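Virnis gets a big free update, and I've lost my evening to it
Nov 12, 2022

Right, I was meant to be doing the washing up, but the new Virnis update landed at teatime and I've been glued to it ever since. If you dropped off after the spring, this might be the one to bring you back. It's called The Salt Road, it's free for anyone who owns the game, and it adds a whole new stretch of coast south of the starting kingdom.

For those who haven't played, Virnis is a turn-based fantasy RPG from the small studio Clevero. You lead a band of hired swords about a map, get into trouble on a hex grid, and try to keep everyone fed and paid. It came out in March and I've put far too many hours in (my save says day 1684, please don't judge me).

The new region is called Susby. It's all marshes, toll gates and grumpy fishing villages, and the patch notes promise 40 new quests. I've done five so far. Two were the usual go there and hit that, but one had me ferrying a very rude bishop across a flooded valley while my archers caught marsh fever one after the other, and I loved every minute.
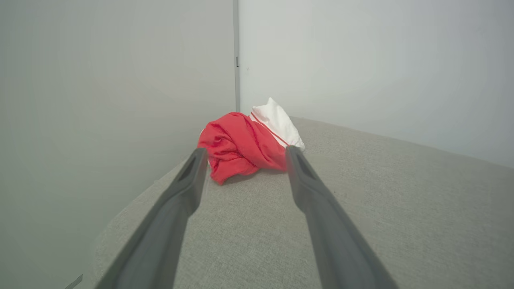 The best bit for me is the new way of handling morale. Before, your troops either liked you or they didn't, and a barrel of ale fixed most things. Now each unit remembers what you've done. My pikemen are still sulking over a bridge I made them hold four battles ago, and they won't stand next to the mercenaries who ran off. It does slow things down a bit, and I can see some players hating it, but fights feel a lot less samey.

There's also a new boss at the far end of the coast road, a sort of drowned giant called Nutsugah. I had one go at him with an army I thought was pretty tidy. He has 2561 health and he heals whenever he's standing in water – and the whole arena is a beach. I lasted six turns. If anyone has worked out how to lure him up on to the dunes, please tell me in the comments.
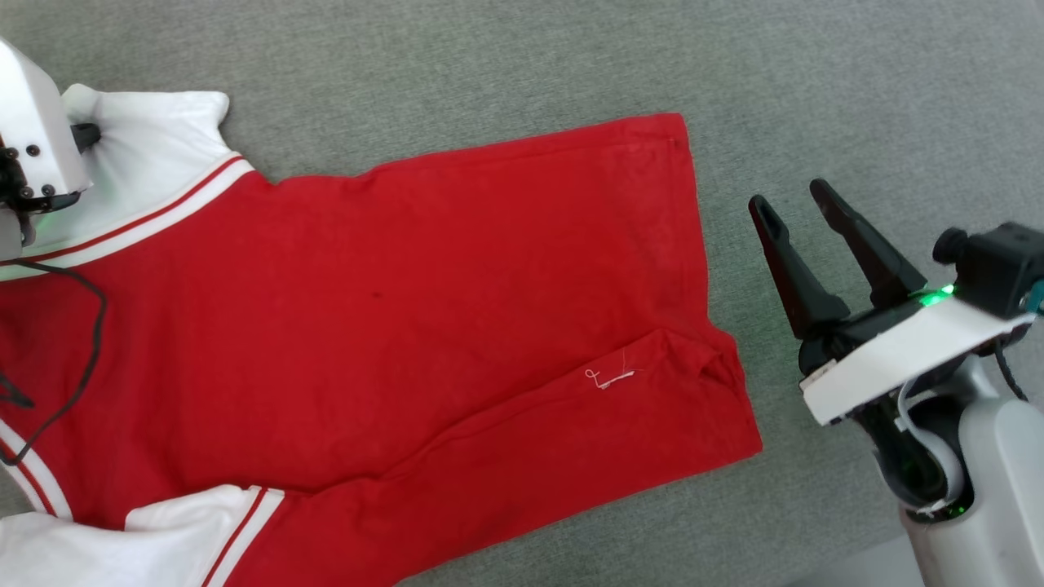 Red with white trim, and two thin red stripes.

A few smaller things worth knowing. The stable screen has been redone so you can finally sort horses by speed, and the auto-save now kicks in before a battle as well as after it. Old saves do work, but the road into Susby stays shut until you've paid the harbour master 500 gold, and he only turns up in town after you've finished the second chapter. I wandered about looking for him for ages on my newer save before I read the notes properly.

It isn't all rosy. I had one crash going into the marsh at night, and the text on the new quest log is tiny if you play on the telly like I do. Clevero says a fix for the text size is on the way, with no date yet.

The update is out now on PC, and the console version is still being tested. I'm going back in for another crack at that giant tonight – the pans can soak.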